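4. What the families told me about goody bags

I went into this part of the study thinking I'd be writing mostly about candy. Every parent I know complains about the candy! But the diaries I got back from the Nurmi families hardly mention it (it gets eaten in the car, end of story), and nearly all the pages are about the other stuff: the bouncy balls, the plastic whistles, the little notebooks with a pencil that won't sharpen. So this section ended up being about small objects and where they go once the party is over.

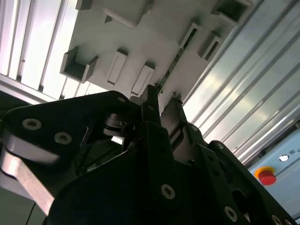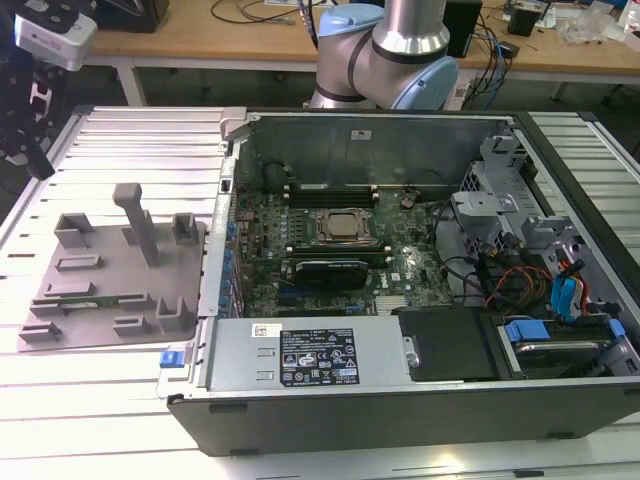
Figure 3. First picture: a black gripper with its two fingers pointing up toward a white panel. Second picture: a desktop computer tower on its side with the side panel off, and a robot arm above it.

4.1 The kitchen drawer

Almost every diary has a drawer in it. Parents wrote about it like a member of the household. Goody bag items land on the counter, stay there until somebody needs the counter, and then move into the drawer with the dead batteries and the takeout menus. I asked families to write down each time a child went looking for something that had come from a party, and I was honestly braced for blank pages. They weren't blank. Kids went back for things, just rarely for the things the parents had guessed they would.

Stickers were the big one, and I don't mean fancy stickers. A plain sheet of stars got used up in an afternoon in one home and was mourned for a week. Modeling clay did well too, as long as the lid still closed. Anything that made a noise was asked for constantly and found very slowly, and several parents admitted in the margins why that was (I promised not to tell the kids).

4.2 One good thing, or a bag of little things?

The Clirberg families were the ones who tried the swap. Hosts there agreed to hand each guest one item in place of a filled bag, and I left the choice up to them. Some picked a paperback, some picked a jump rope, and a few went for the Erside craft pouch, which was easy to find in town and came already wrapped. Spending was capped at the same amount for both kinds of favor, so nobody was comparing a dollar bag with a fancy present.

I'd love to report that the single item won hands down, because it's what I do at my own kids' parties and I'd enjoy being right. It did better with the older children. With the preschoolers it was much murkier. Little ones like the bag! They like reaching in, they like dumping it out on the rug, and they like carrying it by the handles all the way home. One mother wrote that her 3-year-old played with the paper bag long after the contents had gone missing, and another said her 4-year-old cried over a very nice book because "there wasn't any more in it."

Parents felt differently. They liked the single item at every age, and they said so with a lot of underlining. I take those comments seriously, but I also notice that parents are the ones who vacuum.

4.3 How far back the habit goes

My original plan was to say something about when favors turned into filled bags. For that I leaned on the Jondov party guides, a run of mail-order booklets that starts in 1980. The early ones suggest a balloon and a slice of cake in a napkin. Later ones have whole pages of fillers sold by the bag of 20, which tells you a lot about how big the guest lists were getting, or at least how big the sellers hoped they'd be. A catalog shows what was offered and can't show what went home with anybody, so please read this part as background.

4.4 Some things I'd do differently

The diaries went out in September, right when school was starting, and it shows. Entries are thin for the first stretch and then pick up once lunches and bus times had settled down. I'd start later next time. I closed the diary file on 21/03/2022, and a few families sent pages after that which I read with great pleasure but left out of the tables.

I'd also ask the children more directly. I had the parents write on their behalf, and you can hear the parents in it. A kid with a crayon and a page that says "draw what you kept" would probably have given me better material on the whistles.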